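### 4.2 The open day as a field site

Most of what we know about how lay visitors understand robot learning comes from surveys, and most surveys are filled in by people sitting down. Visitors at the Baltetgate open day were standing up, often with a coat over one arm, and had been promised a robot. This section reports what they asked for, what they were shown, and where the two parted ways.

The event took place in February, in the ground-floor hall of the Baltetgate building, with the doors open from mid-morning. Over the day 106 people signed in at the desk. The sign-in sheet undercounts: several families put down one name, and one school group was entered as "school." We use 106 as our base throughout and ask the reader to be gentle with it.

The host project, Minja, collects demonstrations of everyday handling tasks with a hand-held gripper. An operator wears a head-mounted device, picks up the gripper, and does the task. The recordings are later used to train a policy that runs on an arm. The arm, at the time of the open day, was at the Busora site having a joint replaced, and the poster at the entrance had been printed before this was known. The poster read "Meet the robot." It is difficult to overstate how much of our data follows from those three words.

We observed nine demonstration rounds. Each had the same outline: a short spoken introduction by Upendo Temba, who led the public program for Minja; a stretch of live collection; and an open period in which visitors could come closer, ask questions, or leave. Two of the authors took notes from opposite sides of the hall. We did not interrupt the rounds, apart from one occasion when the second author was mistaken for a visitor and asked whether she was enjoying herself. Her answer was not coded.

**Attention during live collection.** We had expected the moment of collection to hold the room. It did so in the first minute or two of a round, after which visitors began to circulate. The hall encourages this. It has large windows, a staircase, and chairs with wheels, and any one of these is strong competition for a person moving small objects with great care. Figure 3 shows the hall from the gripper's point of view during a round.
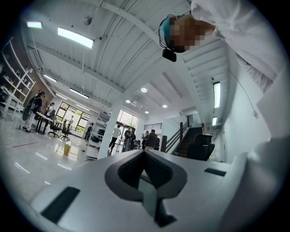
*Figure 3. View from the hand-held gripper during the open day. Gripper body in the foreground, operator at upper right, visitors in the hall behind.*

The operators did not seem troubled by the drift. In interviews afterward, they described the work as absorbing and repetitive in equal parts, and one compared it to shelling peas for an audience. A demonstration is good, from the point of view of the training set, when it is slow, clean, and much like the last one. Those are poor qualities in a show. One operator admitted to speeding up when people gathered, and then going back after closing to record the same task again at a proper pace. The Minja protocol has no field for "showing off," so the faster recordings were filed under "other."

**The missing arm.** We logged 255 spoken questions across the nine rounds. Repeats were kept, as repetition was itself of interest. Of these, 94 were some version of "Where is the robot?" The wording ranged from the plain to the accusing, and a small group of visitors settled the matter on their own by deciding that the operator was the robot, or at least part of it. One man explained this to his daughter with such confidence that we wrote it down in full:

> "The lady is the arm. The computer is watching how she does it. Later they swap her out."

As a summary of imitation learning, this is better than the one on our own project page, and we return to it in Section 5. It also names a worry that came up often and usually indirectly. Visitors rarely asked whether machines would take over jobs in general. They asked what would happen to this operator, and several asked her to her face. The operators had not been briefed for it. Their answers differed a good deal, from a cheerful "I go home at five" to a careful account of how many recordings were still needed.

**Explanations that traveled.** Temba changed her introduction as the day went on, and the changes are worth following. In the first round she began with the software pipeline, Mernisa, which sorts and aligns the recordings before training. Visitors listened politely. By the fourth round Mernisa had shrunk to a sentence. By the seventh it was gone, and the introduction began with the gripper being passed to someone in the front row, with an invitation to open and close it. Questions about the tool rose sharply after this change. Questions about Mernisa did not fall, as there had been only two of them, both from the same person, who turned out to work on a similar pipeline elsewhere.

Handling the gripper seems to have done what the spoken account could not. Visitors who had held it used the word "teach" in their questions more often than those who had only watched, while the watchers leaned toward "film" and "copy." We can't rule out that people willing to take hold of a strange tool in public are also people who talk about teaching. The numbers in the later rounds are small, and the front row is not a random sample of anything.

**Limits of the setting.** Our notes are thinnest where the hall was loudest. Conversations near the stairs were mostly lost. Children's questions are underrepresented, partly because they were asked at great speed and partly because a parent often answered before we could write. We also have no record of what visitors said on the way out, although the sign at the entrance was found at the end of the day with a correction in pencil. It now read "Meet the robot's teacher." The Minja team has kept it for the next event.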